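Incidencia 261: el calentador de la zona de cocina sigue dando error tras la revisión
Estado: reabierta
Equipo: Prudgate de 19 litros, instalado en octubre

Reabro porque no estoy de acuerdo con el cierre. El técnico de Kitine cambió el termostato, dejó el parte firmado y a las 8 de la mañana siguiente el diferencial había vuelto a saltar. El parte dice "resuelto". No sé con qué criterio.

Lo que he comprobado por mi cuenta: con el calentador desenchufado no salta. Con el calentador enchufado y el termo frío, salta a los pocos minutos. Si se deja en modo económico aguanta más, a veces toda la tarde. 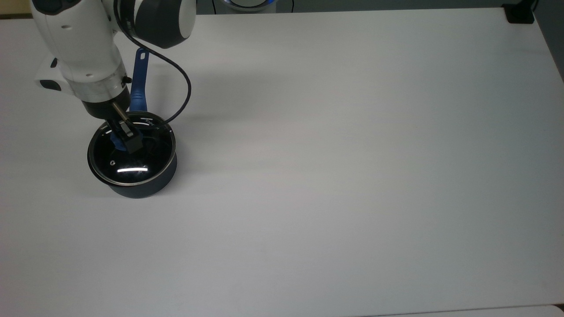

La explicación que me dieron por teléfono es que 2000 vatios son demasiados para esa línea. Me cuesta creerlo. Por exceso de potencia saltaría el magnetotérmico, y el que cae es el diferencial. Además, el calentador anterior, un MacAulay, gastaba lo mismo y nunca hubo problema.

Sospecho de la resistencia, que según el parte no se midió. También me proponen el filtro Prernard "para estabilizar". No pienso pagarlo hasta que alguien me explique qué estabiliza.

Pido:
- medir el aislamiento de la resistencia a tierra
- revisar la junta de la brida
- no cerrar hasta que pase una noche entera encendido

Nota añadida, 17:40: contestan que lo pasan a segundo nivel. Sin fecha. El calentador queda desenchufado.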